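Notebook, Fri 4 January
Last updated: 4 January, after lunch
3 min read

Back at the bench after the break, and happy to be here even with the heating only half awake! Today went almost entirely on the Drirham pages, the celebrity earnings profiles we build for the entertainment site, and I want to get it all written down before the weekend wipes it out of my head.

The trouble is still net worth. I pulled 400 profiles from the Zisomholm archive and compared the headline figure with the figure in the body text, and 30 of them disagree with themselves. Most are reality TV people, where somebody freshened up the title after a new season and left the old number sitting in paragraph two. A few are stranger than that (one singer is richer in her husband's biography than in her own, which I rather enjoyed). I've flagged all of them in the sheet, yellow for a stale number and orange for anything I couldn't explain.

Second job was the salary versus fortune mix-up. Our matching rule reads "earned" and "is worth" as the same thing, so a TV host's yearly pay keeps landing in the fortune column and dragging him down the rankings, poor man. I split the rule in two and reran it on the Metwally batch. Much better, although "made" still confuses it, and I can see why, having read "made millions" and "made her debut" so many times this morning that both have stopped meaning anything.

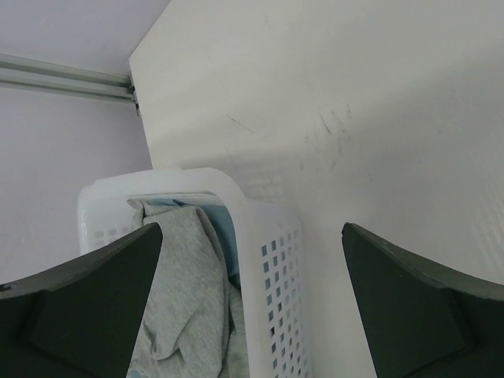 Gripper fingers, open.

Family pages next. When siblings share a show, the old Ostau template gives every one of them the same opening paragraph with the name swapped, and readers have noticed, bless them, and written in. I drafted 3 new openings and like the second best, the one that starts with the person's first job and leaves the famous relatives for later. Please scribble on the drafts if you disagree, they're in the shared folder under openings.

Left over for next time: go through the orange rows, teach the rule about "made", and ask whether we want birthdays in the sidebar before the March refresh. Also, 4 of the profiles have no source for the figure at all. I've hidden the number on those until one of us finds where it came from.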